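2025-03-14

I replaced the drawer slides in the hallway dresser in February and kept notes. The originals were wooden center runners, worn enough that the bottom two drawers dropped at the front when pulled past halfway. I had waxed them twice, which helped for a few weeks each time.

The first decision was side-mount or under-mount. Under-mount slides are hidden and self-close, but they want a drawer box built to fit them, with a fixed recess under the bottom panel. Mine are old boxes with odd recesses. Side-mount ball bearing slides need half an inch of clearance on each side and not much else. I had three-eighths, so I planed the drawer sides down by an eighth.

I bought six pairs of the Graven full-extension slides, rated at 117 pounds. The Bravis pairs were rated at 135 and cost more. A drawer of sweaters doesn't come near either number, and the Graven release lever is easier to reach with the drawer loaded.

Load rating is usually quoted for one drawer width and one slide length. Go wider and the rating drops, as the box racks and the load shifts to one side. For a small cabinet none of this matters and plain wood on wood is fine.

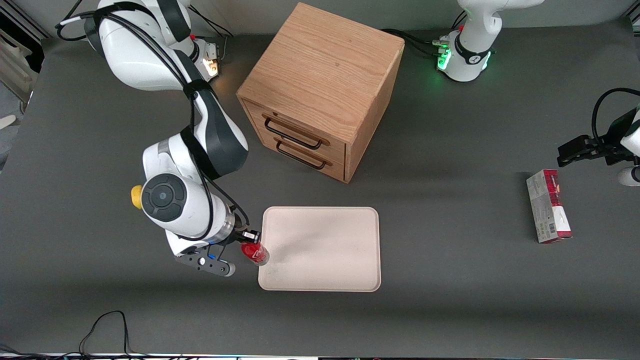 *Two-drawer wooden cabinet, small enough to sit on a tabletop.*

For layout I cut a spacer from scrap plywood and rested each cabinet member on it while driving the screws. Measuring each side separately gave me an error of nearly a sixteenth on the first drawer, and it bound at the back. With the spacer, the other five ran freely on the first try.

Order of work:

1. Remove the old runner and fill the screw holes.
2. Fix the cabinet members, set back an eighth from the face.
3. Fix the drawer members using the slotted holes only.
4. Hang the drawer, adjust, then add the fixed screws.

Step 4 is easy to skip. Slotted holes alone will creep – mine moved within a few days on the drawer I forgot.

I didn't grease the slides. They come with a light film on the bearings, and extra grease collects lint.

Still open: the top drawer has a slight rattle when closed hard. I suspect the rear bumper on the left slide and have a spare set to try. The wooden runners are in the scrap bin, less one I kept for shims.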